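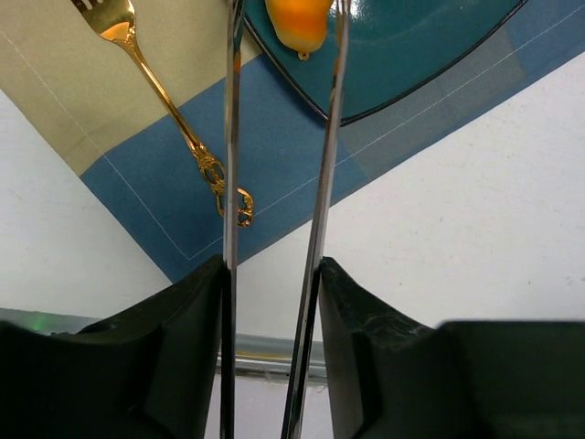 Surkell told us at the door that if we only wrote down one thing all day it should be the line about stopping: anyone in the room can call a stop, any time, and you don't have to say why. Fine by me. We have the same rule back home on paper and I have never once heard a visitor use it.

So – notes from the Stiller open day, July, typed up on the train, sorry for the state of them. Doors at 9, coffee already gone by 9:20. Name badge, shoe check, long hair tied back, lanyards OFF before the lab. That last one I liked. We hand people a lanyard and then walk them up to moving arms.

The building first. Ground floor is offices and a parts store, labs upstairs. Signs on every door giving the state of the room (open, running, locked out) and they get changed by whoever changes the state. Saw it done twice. The rule book is 83 pages, which sounds awful, but the part you need in the room is a single card, two sides. The long version has the reasons and the sign-off sheets. I asked for a copy and got one, coffee ring and all.

Main thing I came for was the table setting task. Two arms, one placemat, plate, mug, gold knife and fork, a pair of tongs. Household stuff, small forces, and they treat it like any other cell. Nothing goes on the table that isn't on the setup sheet. Hands out before the arms are enabled, and you say "clear" out loud even if you are alone. The operator says it back. Felt silly for five minutes and then it didn't.
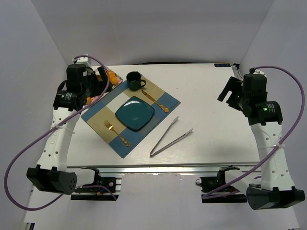
Speed is the other half of it. They have a slow setting for anything new, and a task stays on slow until it has had 164 clean runs in a row. One bad run and the count goes back to zero. I thought that was harsh. Athumani, the outfit that wrote the original checklist for them, wanted it even higher, and they settled on this after a long argument by the sound of it. What counts as a bad run is written down too – dropped item, contact with the table edge, any stop call. A stop call by mistake still counts, but you never get grief for making it.

Logging. Every run gets a line, 1,836 lines so far this year on that one task. Start time, operator, setup sheet number, result, comment. The comment box can't be left empty, so you get a lot of "ok" and "ok again", but also some really usefull ones. Somebody had written "fork handle too fancy, snags". That went to a change in the setup sheet the same week.

What I did not like: the paper and the screen don't always agree. The card says check cables at the start of the day, the screen asks before every run. They know. The new version is meant to fix that, it's called Piditz for reasons I didn't catch, and it should be out before winter. Also the talk after lunch ran way over and we lost most of the floor time. Room was packed and warm, I missed half the slides from the back.

Back upstairs for the last half hour. Different topic, who is allowed to change a setup sheet. Two signatures, and the second has to come from a person who did not work on the task. For a tiny change, like swapping the plate for another plate, people grumble. They do it though.
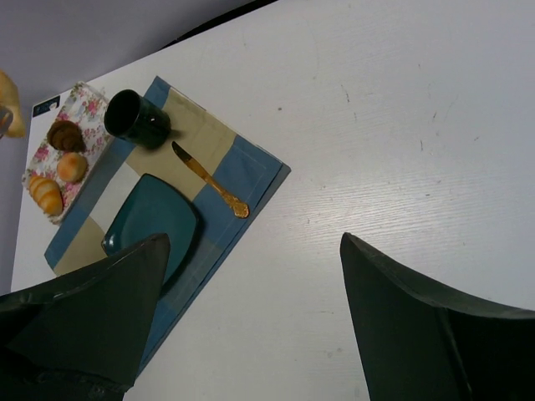

Do the rules still apply if the arms are small and light? All of them do, and the only thing that changes with size is how far back the floor line is taped.

That came up in the wrap-up and I'm glad, we have been sloppy on exactly this point. Our small bench has no line at all. Going to tape one on.

Other bits. Spare grippers are tagged with the date they were last looked at. Training for new staff takes two half days, then you shadow. Around 327 people came over the two days, far too many for that stairwell. Parking is bad, take the bus. Sandwiches were good.

Things I'm taking home: the card, saying "clear", the no-lanyard rule, the comment box. The run count I'll have to fight for. Will post the card once I've asked if thats ok.

Contact | Copyright, all rights reserved | Back to top
We use cookies to keep this site working. By reading on you accept this. OK | Settings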